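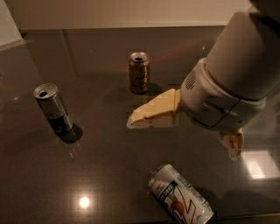
The town of Clidbridge is going to vote in June on whether to add a ten-cent deposit to every can and bottle sold inside the town limits. I have read the proposal twice and sat through one of the two public meetings. I plan to vote yes, and I want to explain why, including the parts I don't like.

My first reason is litter. I walk the creek path between the Berel Street bridge and the ball fields most mornings, and what I step over is drink containers. There is the odd chip bag and a shoe now and then, but mostly it is cans and plastic bottles. The town put in new trash barrels three years ago and the path looks the same as it did before. People who throw a can into the weeds are not short of a place to put it. They don't care about the can. Ten cents may not make them care either, but it will make somebody else care enough to pick it up.

The argument on the other side that I take most seriously comes from the stores. The Seneviratne Market has one back room, and it is already full. If the market has to take back every empty it sells, those sacks have to go somewhere, and they will be sticky and draw wasps. The proposal says stores under a certain size can send customers to the town return center. That is good as far as it goes. But the return center is planned for the old highway garage, which is two miles from the market and has no sidewalk for the last stretch. People without cars will be paying the deposit and not getting it back. I would like to see a drop-off day downtown, even twice a month, and I said so at the meeting.

The second argument is that we already have curbside recycling and don't need another system. I used to believe this. Then the town put out its own figures. Of 711 households that were sent the recycling survey, 356 answered, and 139 of those said they put drink containers in the regular trash at least some of the time. That is well over a third of the people who bothered to fill out a survey on recycling, and I doubt the ones who didn't answer are doing better.
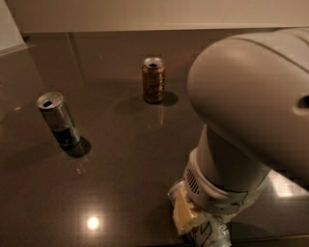

A lot of this comes down to where people are when they finish a drink. Curbside pickup works for what you drink at home. It does nothing for what you drink in the car, at work, or in the bleachers. A deposit stays with the can wherever it goes. You can toss it, but you are tossing a dime, and you know it.

I hear that a dime is nothing now. For one can, that's true. Last summer the swim team ran a one-day collection and came away with almost 200 pounds of aluminum, which they sold to the Tremerora scrap yard for less than the cost of the pizza. With a deposit, the same pile would have paid for a good share of their bus trips. Scout troops and church groups in deposit states have known this for decades.

What I don't like is the part about unclaimed deposits. The proposal sends that money to the general fund, where it can be spent on anything. Once a town gets used to money like that, it has a reason to hope people don't bring their cans back. It should go to running the return center and keeping it open on evenings, and if there is money left over, to the creek path. The wording can still be changed before the final version is printed, and I would ask the selectmen to change it.

If they don't, I will vote for it anyway. The written comment period closes at noon on 5/29/22, and comments can be left at the town clerk's window or in the slot by the side door.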